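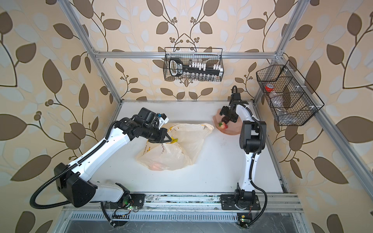

Page 3

Purkum Wallcoverings
Leaf and Berry range, March 2021

Purkum is a paste-the-wall covering for dry interior rooms. The ground is beige. The repeat shows brown and pale grey-blue leaves on dark branching stems, with small clusters of round brown berries.

Construction
Non-woven base with a matt printed face. The base does not expand when pasted, so no soaking time is needed. Lengths may be hung as soon as the wall is coated.

Matching
Straight match. Cut all lengths for one wall from the same batch and check the batch number on each label before cutting. Opened rolls cannot be returned.

Wall preparation
Strip old coverings and fill cracks. Sand flush and remove dust. Bare plaster must be sealed with Deák primer, thinned 2 parts primer to 1 part water, and left overnight. Gloss paint should be keyed with medium paper. Dark patches need a coat of white undercoat or they may show through.

Hanging
Use Zirura ready-mixed paste. Apply to the wall with a short-pile roller, slightly wider than the length to be hung. Smooth from the centre outwards with a felt-edged tool. Do not use a hard seam roller on the printed face. Wipe off surplus paste at once with a damp sponge.

Care
Spongeable. Solvent cleaners and abrasive pads will mark the surface. Not suitable for shower rooms or behind hobs.

Ordering
Supplied by Fluletti in single rolls. Contract orders are packed on pallets, with around 95 rolls to a pallet. Other ground colours can be printed for orders of 2,000 rolls or more. Samples are A4 and do not show the full repeat.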